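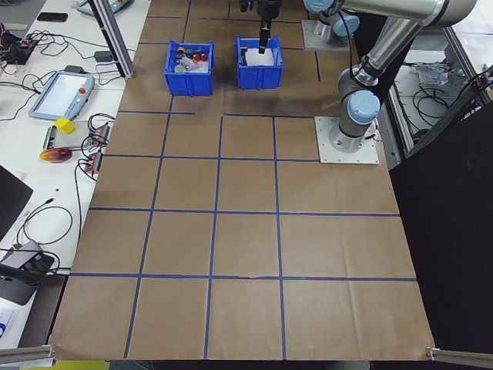 Two blue plastic bins on a table covered with brown paper.

Brovenville town council changes recycling rules for households

3 Jun 2019

The town council of Brovenville has decided that small plastic items will be collected separately from August. The new rule will first apply in the Aritz district, where 1,348 homes are registered for the weekly collection.

Until now, residents put all plastic in the same bag. Small pieces such as bottle caps often fell through the sorting machines and ended in the general waste. With the new system, every home will receive a second container and a printed guide in two languages.

"People already separate glass and paper very well," said Alcides Magalhães, who is responsible for waste services at the council. "We ask for one more step, and I think it is a small one."

The collection will be made by Kistum, the company that has worked in the town for three years. It will use the same lorries and the same hours as before. In the Bastos district, where the streets are too narrow for the lorries, residents must bring the items to the collection point beside the market — this point will stay open until eight in the evening.

Not all residents are happy with the plan. The council received 246 written comments during the spring, and many of them were about the lack of space in small kitchens. Families who live in flats can ask for a narrower container at the town hall.

There will be no fines in the first months. The council will look at the results before it decides about the other districts.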